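Ticket 968: Left arm grasp offset on upright dishes, tabletop policy
Opened by: Perrine Aubert
Assigned to: Loïc Maillard
Status: Resolved
Component: Relliretti / action decoding

Perrine Aubert, 9:40 am
Success rate on the dish subset is well under what we reported in January. The right arm is fine. The left arm closes beside the rim on upright dishes, and the miss is always toward the window side of the table. I ran 18 rollouts on the standard layout (oven, mug tree, rack, plate stand, cabinet) and 13 failed at the grasp. Checkpoint is the one trained on 700 demos. Nothing on the table was moved between rollouts.

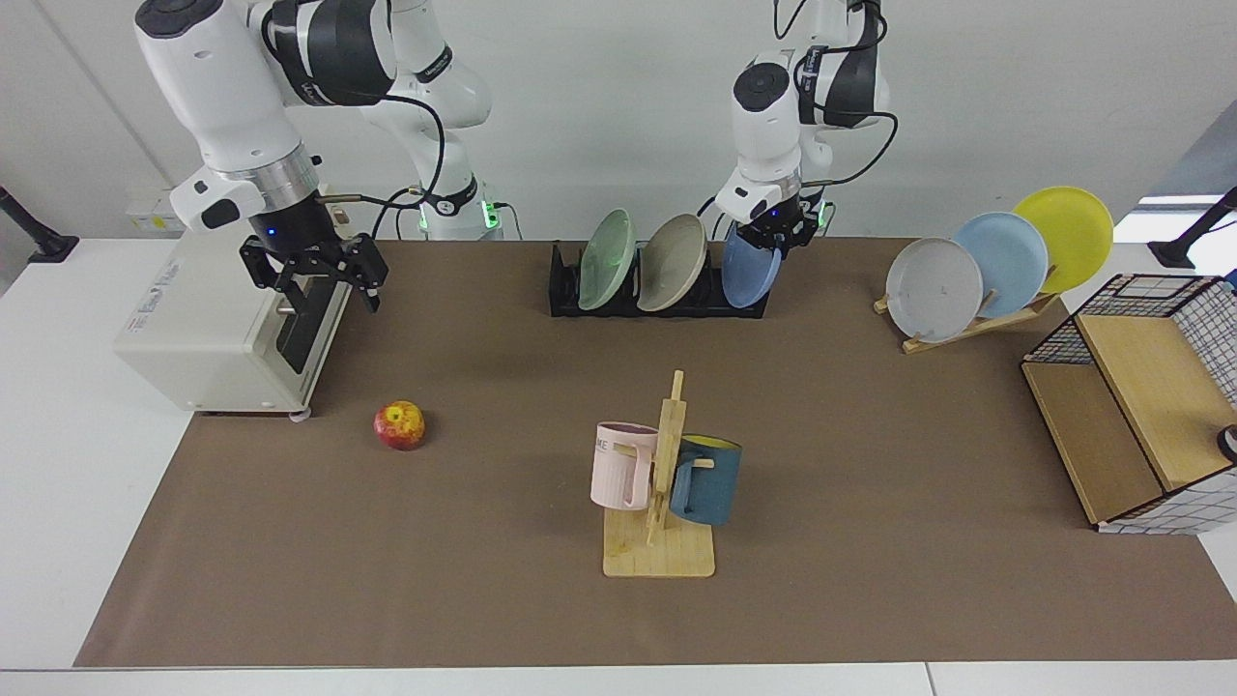 The policy picks the right target every time, so I don't think this is a language or detection problem. Attention maps look normal. Replaying a recorded demo open loop on the same arm lands where it should, which to me rules out the joint encoders.

Loïc Maillard, 10:25 am
Can you check whether the miss gets bigger with reach? If it's a bad extrinsic on the fixed camera, it should grow toward the right side of the table. If it's decoding, it should stay constant.

Perrine Aubert, 1:15 pm
Went through the logs for the rack and the plate stand separately. The offset is the same size at both, to within what I can measure.

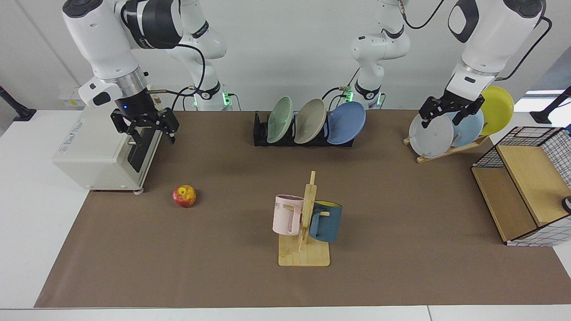 I also turned off the fixed camera input and ran on the head view only. Overall performance drops as expected, but the left arm offset doesn't change. That makes me doubt the extrinsics.

Birdie Schumacher, 2:05 pm
Check the normalization stats. When Kálmán merged the Endby demos he recomputed them over both arms pooled together. The old config kept them per arm. The left arm spends most of its time at the rack and the stand, so its mean gets pulled toward the oven.

Loïc Maillard, 3:30 pm
Confirmed. The merged set was normalized with pooled stats, but the rollout script still loads the per-arm file for the left arm. Training and inference don't match. The right arm loads the pooled file, so it never showed up there. 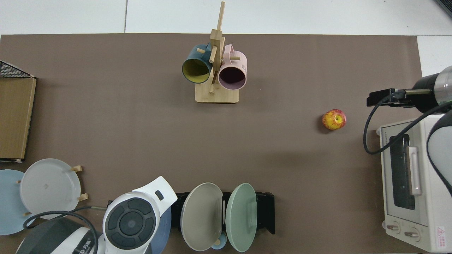
Head camera view, standard layout. Mug tree at top, dish rack at bottom, oven at lower right.

Fix: stats are now saved inside the checkpoint and the rollout script refuses to start if it finds a separate file. Reran Perrine's 18 rollouts with no retraining and the left arm offset is gone. Kálmán will retrain with per-arm stats as a separate job. Please don't compare the dish numbers with the January table until that finishes.

Perrine Aubert, 4:10 pm
Works on my side too. Closing.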